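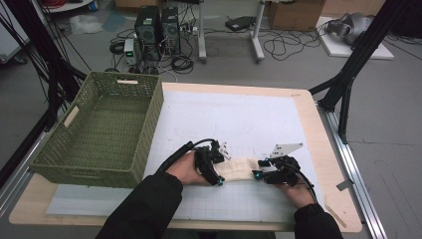 Section 3. Setting up the Jima flatbed knitting machine

Read this section through once before you unpack the carriage. Setting up takes one person less than an hour. The Pudard ribber attachment has its own booklet and should not be fitted until the main bed has knitted a test piece.

3.1 Choosing a table

The machine bed clamps to the front edge of a table. The table must be level, must not rock, and must have a straight edge with no molding or lip underneath. The two clamps need 310 mm of clear edge between them and 759 mm of clear width behind the bed for the yarn mast to lean back.

Note: Glass tops and folding card tables are not suitable. Do not clamp the machine to either one.

3.2 Clamping the bed

1. Place the closed case on the table with the handle facing you.
2. Release both latches and lift the lid straight up. The lid comes off completely. Set it aside.
3. Remove the foam strip and the two red shipping screws. Keep the screws. You will need them if the machine is ever shipped again.
4. Slide a clamp into each slot at the front of the bed until it stops.
5. Tighten the clamps by hand, a little on one side and then a little on the other.
6. Push on the middle of the bed with the flat of your hand. If it moves, loosen both clamps and start again from step 4.

CAUTION: Never use pliers on the clamp screws. The threads will strip and the clamp cannot be repaired.

3.3 Fitting the yarn mast

1. Push the mast rod into the hole at the back of the bed until it clicks.
2. Fit the tension unit to the top of the rod with the dials facing you.
3. Hook the two wire springs over their pins. They should stand up at the same angle. If one droops, bend it up gently with your fingers.
4. Put the wound yarn on the floor or table directly behind the mast.

Note: Hand-wound balls roll and jerk, and a jerk shows in the knitting as a tight row. Use a cone or a center-pull cake wound on the Calloway winder.

3.4 Checking the needles and sponge bar

The sponge bar is the long metal strip that holds the needles down. It wears flat with use, and a flat bar is the most common cause of dropped stitches.

1. Push all needles forward to the hold position with the straight edge of the needle pusher.
2. Press down lightly on several needles across the bed. They should spring back up a little. If they lie loose, replace the bar.
3. Open and close each latch with a fingertip. Replace any needle with a bent hook or a sticking latch.
4. Push all needles back to the rest position.

Change the sponge bar after every 1,000 rows of heavy yarn, or every January if you knit only now and then. Store the old bar somewhere you won't pick it up by mistake. A piece of tape with "OLD" on it is enough.

3.5 Knitting the test piece

1. Bring 40 needles to the working position, 20 on each side of the center mark.
2. Thread the carriage with smooth, light-colored wool. Dark yarn makes mistakes hard to see.
3. Set the dial to 7 and the row counter to 000.
4. Cast on with waste yarn, hang the comb, and knit ten rows.
5. Change to the main yarn and knit 60 rows at an even speed.
6. Finish with ten rows of waste yarn and run the carriage off.

If the carriage jams, do not force it. Turn the release knob on top, lift the carriage off, and check for a needle that has come too far forward.

3.6 Measuring the test piece

Machine knitting comes off the bed stretched lengthwise and the side edges curl. Let the piece rest overnight before you measure it. Stockinette will roll itself into a tube if left alone, so unroll it and pin it flat. A gridded surface helps keep the sides square. 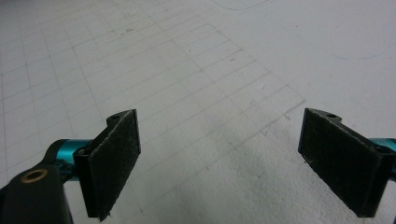 Photo: Awuor Kombo

1. Wash the piece the way you will wash the finished garment, and let it dry.
2. Lay it out without pulling it.
3. Measure the width across the middle, away from the curled edges.
4. Measure the length between the two bands of waste yarn.
5. Write both numbers on the gauge card, along with the yarn and the dial setting.

The Vitetell gauge rulers supplied in the accessory box read stitches directly — use the green one for plain knitting and the blue one for tuck patterns. Do not mix the two on one card.

3.7 Oiling

Wipe the rails with a lint-free cloth after each project. Put one drop of the supplied oil on each rail and run the empty carriage across a few times. Wipe off what is left, or the first rows of the next piece will be marked.

For bed faults that remain after set-up, go to Section 8.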